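Skesindale Plant Table – progress report to the Stodmont Fund
February 2025

Hello all, and thank you for being patient with me while I got this written up!
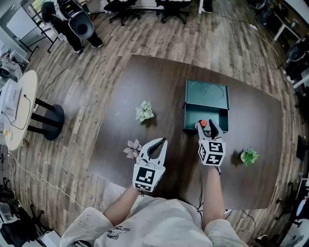
Yeshi Yimer wrote back on the first draft that she liked the idea of living plants on a shared work table but wanted to know what happens to them over a long weekend, and whether the money was going on greenery or on getting people to sit down together. Fair questions, both of them, and I've tried to answer them as I go.

So, where are we. You gave us 500 dollars in the fall to turn the middle of the big room at Skesindale into a place where people would want to stop for a while, and the brown table is now doing that job. We settled on three potted plants for it. One has pinkish-purple leaves, one is the small green and white variegated kind, and the bright green one is in a white pot. I had wanted a whole jungle (you may remember the sketch I sent, sorry about that) but Wondimu Nigatu pointed out that people also need somewhere to put their elbows, and he was right. Three is plenty for a table that still has to be used for sorting, mending, sandwiches and the rest of it.

The other thing on the table is the teal-green box. I know the application only said "small storage" and I was vague because I hadn't found anything yet. What I wanted was something with a lid that people could leave open while they worked, so that the little bits have an obvious home. Things get put away a lot more often when the box is right there under your nose! It has a couple of round recesses inside the lid, and there is a running argument over what they ought to hold. I say plant labels. I am losing.

Now the money. The plants, pots and saucers came to less than I'd planned, and the box was cheap. The biggest single cost was having the table top cleaned up and refinished by Mellor, who did it over two visits in January and let us keep using the room in between. After all of that we have a little over 200 dollars left. I'd like to hold on to it until spring if you're happy with that, for the reasons further down. Receipts are in the folder I shared with Yeshi, and if one of them looks like it's for potting mix and a coffee, the coffee has already been paid back.

On watering, which was the long weekend question. We started out with everyone watering whenever they thought of it, and that was a disaster – the variegated one sat in a puddle for most of January and dropped leaves all over the place. Now there's a card on the whiteboard and you put your initials on it when you've watered. It took a week or so for people to get used to it, but I haven't found a full saucer since. For longer breaks the plants get a good drink the day before and that's it. They have come through two breaks that way so far.

As for whether people sit down together: yes, more than they did. I haven't kept a tally and I'd be making it up if I gave you a percentage. What I can tell you is that before the table was set up this way most of us ate at our desks, and these days I have to look for a chair if I come late. Two groups have asked to use it for their own small projects, one for seed sorting and one for fixing up old desk lamps, and they've been very good about leaving the plants where they are.

Things that haven't gone so well. The floor around the table needs sorting out, as there's a cable running across part of it and I'd like that tucked away properly before we invite anybody in from outside. I also promised you a plant swap with the Holleck branch before the end of January and it didn't happen. They were moving rooms, we were waiting on the table top, and then the cold came and I didn't fancy carrying cuttings across town in it. We've agreed to try again once it warms up.

That's what the leftover money is for, mostly. I'd like to buy a stack of small pots and some potting mix so that anybody who comes to the swap can go home with something, and if there's anything left after that, a decent watering can with a long spout. The one we have dribbles down your wrist.

Could you let me know two things when you get a minute? First, whether it's all right to carry the balance over. Second, whether you'd like to come along to the swap yourselves, as I'd need to let Holleck know how many to expect. I'll send the next update after that's been and gone, with the last of the receipts.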